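Workshop Tips: Software Habits for a Two-Arm Bench

Posted Monday, June 23, 2025, by Nabila Saragih

These are the notes I keep taped inside the cabinet door at the Bistbridge shop, typed up after several people asked for a copy. They cover the software side of running a pair of small arms over a table: control, vision, planning and the bits of tooling that hold it together. If you need help with mounting and wiring, see the December page.

Before you power up

Write down which arm is left and which is right, and say from whose point of view. Put it in the config file as a comment and use the same names in every script. We lost a Saturday to a planner that thought "left" meant the operator's left and a driver that thought it meant the table's.

Keep one config file for the whole bench. Joint limits, camera position, table height and gripper offsets all go in it. Scripts read from it and never write to it. If you have a calibration tool that wants to save its results, let it save to a second file, look at the numbers, and copy them over by hand.

Set the speed limit in the driver as well as in the planner. A planner limit does nothing when you send a joint command from the terminal at the end of a long day.

Control

Start every new task at a slow setting and run it five times before you change anything. Raise the speed in small steps. If the wrist shakes when it stops, lower the acceleration first and leave the gains alone until you have tried that.

Send commands at a steady rate. Uneven timing shows up as a buzz in the joints, and people tend to go looking for a loose screw. Log the time of each command for a minute and look at the gaps. On our bench the worst ones came from a script that saved pictures to disk in the same loop. Moving the saving to its own process cleared it up.

Have the stop command do one thing: hold position. Ours used to send both arms home, and home for the right arm meant swinging back across whatever was on the table.

Add a timeout to every grip. If the fingers have not reached the target width or the target force by then, open, back off and report it. Do not let the script sit and squeeze.

Vision

Fix the camera and leave it alone. After any bump, rerun the check with the printed board before you trust a position. The check takes a few minutes and a bad calibration can waste an afternoon.

Lock the exposure and white balance. Automatic settings drift when an arm passes under the camera, and the detector then sees a slightly different table on each run. Pick your settings with the lamps on the way you will use them.

Bright handles are easy to find by color, and it is tempting to stop there. Check what else in view has the same color. A red lamp and red scissors will both pass a simple red filter. Crop the search area to the tabletop, then to the tray if the task allows it, and put the crop in the config with everything else.

Black parts in a black tray are hard. Try these in order:

Line the compartment with plain white paper.
Move the lamp so the light comes in from the side.
Use depth, if you have it, and ignore color.
Swap the tray for a lighter one.

For a detection score, 80 percent is where we set the cutoff for picking. Anything under that gets a second look from a different arm position, with the arms pulled clear of the tray. Shiny tools may never reach it. Give those their own cutoff so you are not lowering the number for everything.

Planning

Put the tray in the planner as a box with walls. A flat rectangle is quicker to type, but the planner will then happily drag a fingertip through the rim. The same goes for dividers between compartments.

Tall items need height in the model too. Scissors stored handles up stick out above the tray, and a path that clears the rim can still catch the loops. We add a block over that compartment and lift it only for the script that picks the scissors.
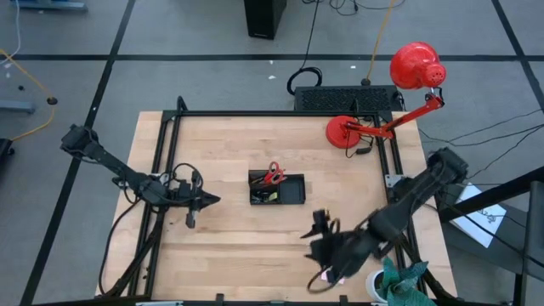 Scissors upright in the left compartment, lamp at the far corner of the table.

Give soft things a no-go zone. Cloth has no fixed shape and our planner is no good with it, so a generous rectangle over that corner of the table is the easy answer. Cups get one as well.

With two arms, decide who owns the middle. We use a simple lock: an arm asks for the center of the table, gets it, and gives it up when its gripper is back on its own side. Runs are slower this way – we have had no arm-to-arm contact since we put it in. Planning both arms together is nicer when it works, and I would try it only after the lock version runs clean.

Cables are the part most models leave out. Add a fat sleeve around the forearm links to stand in for them, and limit wrist rotation so a cable cannot wind up over many cycles. Have the script unwind the wrist after every 7 picks, or whatever number suits your cable length.

Tooling

Name log folders by task and date, with the config file copied into each one. Disk space is cheap and memory is not reliable.

We run Firkico for replaying logs and Lovness for editing zones on the table. Both are small in-house tools. A spreadsheet and a plotting script will do the same jobs, only slower. The Kavanagh bench down the hall does it that way and gets along fine.

Replay the last failed run before you change code. Watch the commanded and measured joint positions together. If they match, look at vision or planning. If they part ways, look at control.

Keep a short test that touches each compartment of the tray with an empty gripper. Run it at the start of the day and after every software update. Ours takes five minutes.

At shutdown, park the arms, save the logs, then cut power. Write tomorrow's first job on the card by the switch.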